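Checking and re-seating the wrist cable on the two-arm cell

This page explains how we check the wrist cables on the Muritz cell, the one with two arms and the five-finger hands. Dinesh Shukla wrote the first version for the arms with the old clamps. I have rewritten it for the new clamps, and I added the cloth check at the end. If you work on the Adgate cell, please use its own page, the screw sizes are not the same.

Do the check after every 300 hours of running, and also each time a hand was taken off for any reason. With two people it takes about 17 minutes per arm.

What you need

Hex key 2 mm, the long one with the ball end
Small torque driver
Soft cable ties, never the hard nylon ones
Flashlight
The light cloth from the cell drawer
The Kandpal log sheet

Before you start

Move both arms to the service pose from the pendant. Wait until the program shows "holding", then press the stop and take the key out. Keep the key in your pocket until step 6. Please do not give it to a colleague, even if he asks nicely.

When the stop is pressed, the brakes hold the arm, but the fingers become soft. Support the hand with your palm before you touch any screw near it.

Step 1. Look at the cable first. Follow it with the flashlight from the hand down to the forearm. You look for shiny places, where the jacket has rubbed on metal, and for flat places, where the clamp has pressed it. A shiny place is allowed. A flat place means a new cable, and you can stop reading here and order it from Storow.

Step 2. Loosen the clamp screws, a half turn each, in crossed order. Do not remove them. The lower half of the clamp is heavier than it looks and it will fall on the forearm cover.

Step 3. Turn the wrist by hand to its left limit. Now pull the cable gently toward the hand until you have a free loop. The loop should be big enough that your thumb goes through it. A smaller loop pulls on the connector when the wrist turns, and in June we lost one connector like this. A much larger loop will catch on things.

Step 4. Tighten the screws in the same crossed order. Use the value written on the inside of the cell door. I don't repeat it here — the number was changed before and the page was not.

Step 5. Put one soft tie where the cable leaves the clamp. Cut the end short and turn the cut side away from the fingers.

Step 6. Put the key back, release the stop, and run the slow wrist program with nobody inside the line. Listen for clicking. If you hear it, go back to step 3.

The cloth check

Static tests do not find every problem, so we finish with a lift. Spread the cloth on the armchair, start the program "lift_hold" at low speed, and let the right arm hold the cloth over the seat. The left hand must stay open during this time. Watch the left thumb: if it starts to close by itself, the hand connector is not fully in. Kamlesh Srivastava found that the fault often appears only after 400 cycles, so let it run and go do some other work nearby.

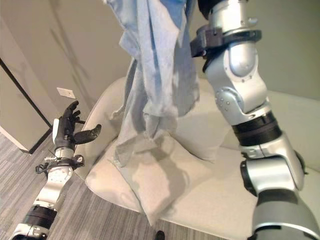
The cloth hanging over the seat, left hand open, in both pictures.

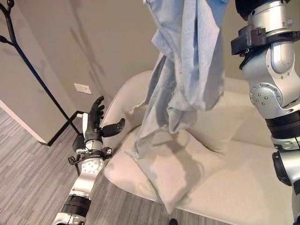 Page last changed: 11 July 2019

If the left hand closes during the lift, press the stop, open the clamp again and push the connector until you feel the second click. The first click is easy to mistake for the last one. Then repeat from step 4.

When all is good, fill in the log sheet with the arm side, the hours and your initials. Write also if you changed the tie. Fold the cloth and put it back in the drawer — the next person will look for it there.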